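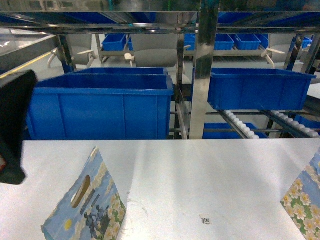
Catalog 12, page 84

## Ruleswood packing table with roller rack

The Ruleswood is a white packing table with a steel rack directly behind it. Blue plastic bins sit on the rack at more than one level, open side up, so the packer can reach in from the front. It suits light goods such as printed cards, flat pouches, seed packets and small stationery orders.

**Table**

The top is flat and matte. It doesn't throw much glare back under shop lights, and flat items are easy to pick up from it. Expect light scuffs and gray smudges with use. Wipe down with a damp cloth and mild soap. Do not use scouring pads - they dull the finish in patches.

Code stickers can go straight on the top. Place them toward the front, between the work areas, where a hand scanner will reach. Old stickers come off with warm water and a plastic scraper.

**Rack**

The frame is polished stainless steel. Tilted bins rest on rails fitted with rows of white rollers, running down toward the table. Load from the back and let the bin roll forward. Set the slope before the bins are filled. A steeper slope is better for half-empty bins, a shallow one for full bins of card stock.

**Bins**

Bright blue plastic with molded upright ribs on the walls. Bins are sold separately under the Akora name and lift out without tools. Lids are not offered for this size.

**Ordering**

| Item | Order no. |
|---|---|
| Table and rack, complete | 1671 |
| Table only | 1671-T |
| Rack only | 1671-R |
| Akora bin, blue | 1671-B |
| Replacement rollers, bag of 100 | 1671-W |

The table and rack ship flat in two cartons. Assembly takes two people. Bolts and a hex key are in the smaller carton.

Koech side rails fit the rack from the September run onward. For older racks, order the Stametti adapter plate as well - one plate per rail.

Replacement rollers are white only. Check the length of your rail before ordering, as the long and short rails take the same roller but a different number of them.

Page revised 2018-02-10.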